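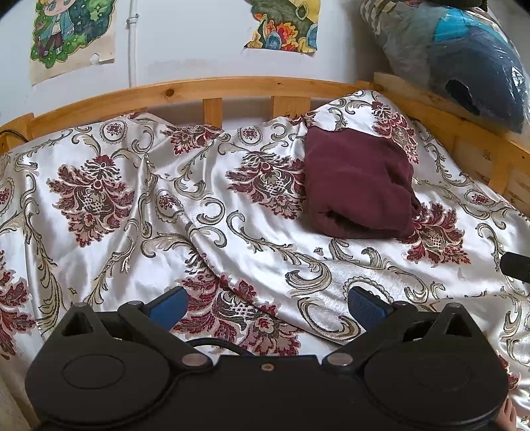
Folded maroon garment on a shiny, satin-like bed covering

Home Football Pads and shields Sleds Field kit Spares Contact
Search products Enter keyword or part no. Go

Mernley Kong Blocking Shield, curved, part no. 1829

The Kong is a hand-held blocking shield for line drills in American football. It is curved from top to bottom so that the player holding it can absorb a hit at chest height without the lower edge swinging into the knees. It suits drive blocking, pass protection and pursuit drills. It should not be used as a tackling dummy or laid on the ground as a landing mat.

Construction

The core is a single block of closed-cell foam with a softer layer bonded to the striking face. The cover is coated polyester with double-stitched seams and a zip along the lower edge. The zip is hidden under a flap and has no pull tab, so a paper clip or a loop of cord is needed to open it.

There are two vertical handles and one forearm strap on the back. The handles are stitched through a backing panel that spreads the load across the cover. The strap is made from Lastik webbing and stretches under load, then returns to length. It can be replaced without removing the core.

Height: 97 cm
Core thickness: 20 cm
Handles: two, fixed
Strap: one, adjustable, left or right arm
Cover: removable, wipe clean

Fitting the strap

Feed the free end through the upper slot from behind, then back through the buckle. Set the length with the holder's elbow bent. The forearm should lie flat against the back panel with no gap at the wrist. Check the buckle again after the first few hits, as new webbing settles slightly.

Care

Wipe down with warm water and mild soap. Do not machine wash the cover or use solvent cleaners on it. Remove the cover for drying if water has got in at the zip. The core may be left to dry on its side at room temperature. Store upright and do not stack other equipment on top. Long periods in direct sun will fade the cover and stiffen the coating.

Spares and compatibility

Covers, cores and straps are sold separately. The cover also fits the older Sustow shield, but the Sustow core is thinner and will leave the cover loose. Mernley handles are not sold as spares.

Team orders

Shields ship flat, one per carton. Printing on the striking face is available on orders of up to 30 shields and adds to the delivery time. Printed covers cannot be returned unless faulty.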